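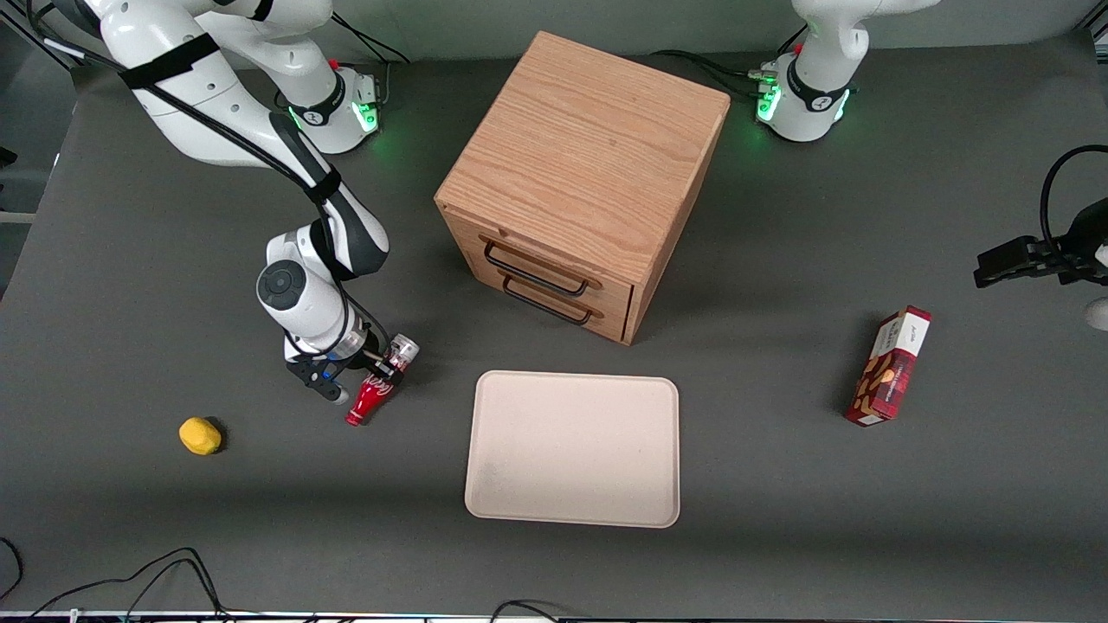 Oak cube and the glass bottle, on the grey table

Small oak cube cabinet: drinks or not?
Forum: Furniture and Storage > Small pieces

gilstead_lane
Posted 31 January 2021

I'm after opinions on using a small oak cube for bottles. It's light oak with the grain showing on the top and the sides, and I like it enough that I don't want to ruin it. The plan is glass bottles of Coke and tonic, plus a few tumblers, in the corner of the dining room where we've got nowhere to put anything down.

My worry is the top. People will stand bottles on it whatever I say. Mine was sold as oiled, but the seller couldn't tell me which oil or when it was last done. Do I leave it, put more oil on, or varnish it and be done?

The other question is whether glass bottles are a daft choice for a small cabinet compared with cans.

Hato
Don't varnish over oil. It won't grip properly and you'll be sanding it off by April. Put a few drops of water on the top and leave them ten minutes. If they sit up in beads, the oil is still doing its job. If they go dark and flat, it needs another coat.

Glass is fine. Measure the bottles first, including the cap, and then measure the inside of the cabinet, which will be less than you think.

Valter Nyberg
I'd disagree on the varnish. I did a bedside cabinet in water-based matt varnish over old oil and it has held up for years. You have to wipe it down with white spirit a couple of times, let it dry overnight and give it a light sand with 240 paper. Oil looks nicer, I'll give you that, but a wet bottle left on an oiled top overnight will leave a ring.

Hato
A ring in oil can be rubbed out and re-oiled in that one spot. A ring under varnish means doing the whole top again. I know which I'd sooner deal with.

biltesitz
Get a tray. I have a round tin one on mine and the argument stops there. Mine is a Biltesitz cube, bought new, 300 with delivery, and the finish is whatever they put on it at the works. I've never touched it.

On the glass: those curvy bottles take up more room than cans because you can't stack them. If you want to keep a lot in there, buy cans. If it's two or three for guests, glass looks better and I think it tastes better too, though my wife says that's in my head.

gilstead_lane
Did the water test at lunch. Beads on one half of the top, flat on the other, so I suppose somebody had a lamp or a plant on it for years. Would you oil just the flat half?

Hato
No, do all of it or you'll see the join. Thin coat, rag, wipe off everything that's left after fifteen minutes. Lay the rag out flat outdoors to dry afterwards and don't leave it screwed up in a bin, as they can catch fire.

Ottar Hedlund
Coming at this from the other end, I wouldn't keep drinks in it at all. A fizzy drink that leaks is sticky and gets into the joints, and you won't notice until there are ants. We had it with an Eklund sideboard that cost 840 and the smell never quite went. Use the cube for napkins, candles, coasters and so on, and keep the bottles in the kitchen where the floor can be mopped.

If you do go ahead, line the bottom. A bit of cork matting cut to size will do.

Valter Nyberg
How did a sealed bottle leak?

Ottar Hedlund
It wasn't sealed. One of the children put half a bottle back lying on its side.

Valter Nyberg
Well then. That's not the cabinet's fault, or the bottle's.

Ottar Hedlund
I didn't say it was. I said it happens in a house with people in it.

biltesitz
Cork matting is a good shout, I might do that myself. Does it need sticking down?

Ottar Hedlund
No. Cut it slightly small and drop it in, then you can lift it out to wash. Mine was 2 mm thick and lay flat after a day under some books.

marrowfat
Nobody has mentioned weight. A full glass bottle is heavier than it looks and if the drawers are on the small side people yank them open with a bottle in the other hand. Make sure the cube doesn't rock. If it does, felt pads under the short corner. Also leave 30 mm behind it so it isn't tight against a cold wall. Ours was pushed right up to an outside wall and the back went mouldy.

gilstead_lane
Thanks all. It will be against an inside wall but I'll leave the gap anyway.

I've ordered a tin of hardwax oil and a roll of cork. Going with glass, upright only, and the half-drunk ones go in the fridge. Valter, I did think about the varnish, but I'd like to be able to patch it.

Valter Nyberg
Fair enough. Check that the new oil is all right over whatever is on there. Try it on the underside first.

Hato
Agree with Valter on that one. Underside first, leave it two days before you decide.

gilstead_lane
Will do. Does anyone know if hardwax oil makes light oak go yellow? I'd like to keep it as pale as it is now.

marrowfat
The clear one does a bit. There are versions with a touch of white in them for pale woods. See if they'll swap the tin before you open it.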